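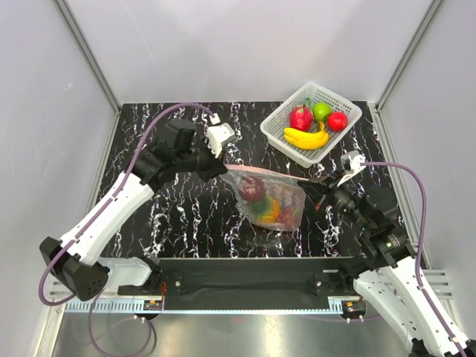
Bag task, both arms holding the bag open, basket at upper right.

April 2020, Wednesday

Long entry today, sorry in advance to whoever reads these on the shared page. I've been putting off writing up the bag task because every time I sat down to do it we changed something, and then I'd have had to write it again. It has more or less settled now, so I'm going to get it all down while I have the cold half of a coffee left.

For anyone coming from the Faditora side who hasn't been following: Grirnis is our two-arm bench, and what we're after on it this spring is a set of good demonstrations of handling thin plastic bags. Fruit and bag to start with, the white mesh basket somewhere on the far side of the table, both arms driven by a person from the leader handles, everything recorded. The learning people want 1000 episodes before they'll call it a proper training set, and after the pilot I can see why. With the small pilot set the policy learned one lovely trick, which was to reach confidently for where the bag edge usually is, and it did this whether or not the bag had any edge there at all.

So, the bag. I had no idea I could have this many feelings about a plastic bag. Clear film is miserable to pick up. The two layers cling to each other, and when you close the jaws on what you are sure is the front layer you get both, and then you pull and the whole bag comes along flat as an envelope. We tried three kinds in the pilot (I still have a drawer of them if somebody wants them for lunches) and the ones with a colored band along the top edge won easily. The band gives the operator something to aim for, and I'd guess it gives the cameras something too, though I have not tested that and I'd like to do it fairly before anybody quotes me. The ones in use now have that faint reddish-pink band. It washes out a bit when the overhead light is at full, so please leave the dimmer where the tape mark is.

The black marble-pattern tabletop was Ouellet's suggestion, back when we were sharing the bench with the Ouellet cloth-folding work, and I grumbled about it at the time. I take it back. On the old plain gray sheet you could hardly find a clear bag in the recordings. Over the black and white streaks you see the pattern bend and break up wherever there's film in front of it, and the creases catch the light nicely. It does mean we have a busy background that a model could latch on to, so in August, if the bench is still ours, I want to swap in one or two other tops and collect a smaller batch on each. Writing it here so that I can't pretend later I didn't think of it.

How a session goes at the moment. I'll put it in the order I do it, and if you have a better order please scribble it in.

Home both arms first and look at the purple cables before touching anything else. The right one should come off the top of the gripper and have a good loose curve to it. If it's tight, go back and reseat it in the clip. A tight cable tugs at the wrist near the end of its reach, and what gets recorded is a person fighting the cable, which we then teach to the robot as if it were a skill. I threw away most of a morning on that in the pilot and I am still a little sore.

Then set out the objects. The start layout comes off the card deck, one card per episode, and please do use the cards even when they look silly. Left alone, every one of us puts the basket at the same friendly angle. I do it, I've checked my own recordings, and the basket was practically glued down.

Then record. The start pedal is the left one. Give it a breath before you move, since the first few frames are where we read off the starting layout and it's a pain to have a hand or a moving arm in them. Take hold of the bag by the edge with one gripper, bring the other one over, take the opposite side and stretch it open across the middle. This is the part I'd like everybody to slow down for. Let the bag open all the way, hold it there a moment, then go on. Those holds look like wasted time when you're driving, but the learning people asked for them specially. They want plenty of frames of the bag held properly open with things in it, from all sorts of heights and tilts, so that the policy gets some notion of what it's trying to reach.

Then whatever the card says for the objects, bag back down on the table, arms home, right pedal.

Today's numbers. I got 32 episodes in, and of those I'd keep nearly all. Two I marked bad on the spot. One was the classic, both layers in the right gripper, and I tried to be clever and shake them apart and ended up with a bag on the back edge of the table. The other was my own fault entirely, I sneezed and my foot went down on the pedal. Both are tagged and not deleted. I know we went back and forth on this, but the failures are cheap to store and the Nerneck folks have asked for them already for the grasp-failure detector they're building, so please tag and leave them where they are.

A few things I noticed while driving, in no sensible order.

Red fruit and the multicolored lump make a good pair inside the bag. The red one is smooth and slides around as soon as the bag tips, and the rainbow thing mostly stays put in the bottom, so you get two quite different loads out of the same bag. When the red one rolls toward one gripper you can feel (well, see, we have no force feedback on the leaders, and how I wish we did) that side of the bag sag, and you end up lifting that arm a touch to even it out. I'd never have thought to write that down as a rule but I was doing it all afternoon. I suppose that's the argument for showing it to the thing by hand over and over.

The banana is a troublemaker. Everything else in the basket is roundish and more or less forgives you. The banana has opinions about which way it will go through a bag opening, and if it goes crosswise it props the bag open and looks like a success in the wrist view when it isn't one. I've added a note on the labeling sheet: banana crosswise is its own tag. I nearly took it out of the fruit set and then thought better of it, as I suspect a few awkward objects are worth a lot of easy ones.

The lime is fine. I like the lime.

Plastic fruit picks up a real shine under this light. I wondered about dulling it with a bit of spray, and one of you (I won't say which of you, you know) wondered the same thing out loud last week. I'd vote no. Real produce is shiny enough, and so is the bag, and a model that can't cope with a highlight isn't going to get far in anybody's kitchen.

The jaws. I changed the pads on the right gripper before starting and the difference is enormous, no slipping that I noticed for the whole session. The left ones are older and I could tell by the end. There are 4 spare pads left in the tin, enough to do the other side tomorrow and have a little in hand. I've put in for more, but deliveries being what they are just now I wouldn't count on them soon, so please don't leave the grippers squeezed shut on each other overnight.

Bags wear out too, and sooner than I'd expected. After a good many episodes the edge goes soft and wavy and the film gets so crumpled that it practically opens itself. That makes for very pleasant driving and rather dishonest data. I've started changing the bag at every file break and writing the bag number in the session notes. If you're short on bags, mix old and new through the day and don't run a whole session on a tired one.

On pace: counting resets, I'm at about two minutes an episode, and more than half of that is me leaning in to put fruit back. I keep wanting to build some sort of chute. I won't, I'd spend a week on the chute. But if anyone has a spare hour and a taste for cardboard, be my guest.

Tomorrow: left pads, recheck the wrist camera focus on both sides, then carry on from the next card in the deck. The card I stopped at is turned sideways so you can find it. I also want to drive a handful of episodes with the arms' roles swapped, left one taking hold first, as I looked back through my files this evening and nearly every one starts with the right. I'm right-handed and it shows all over the data.

Files are copied to the Grirnis drive and I've checked that the first and last ones open. Haven't checked the ones in between.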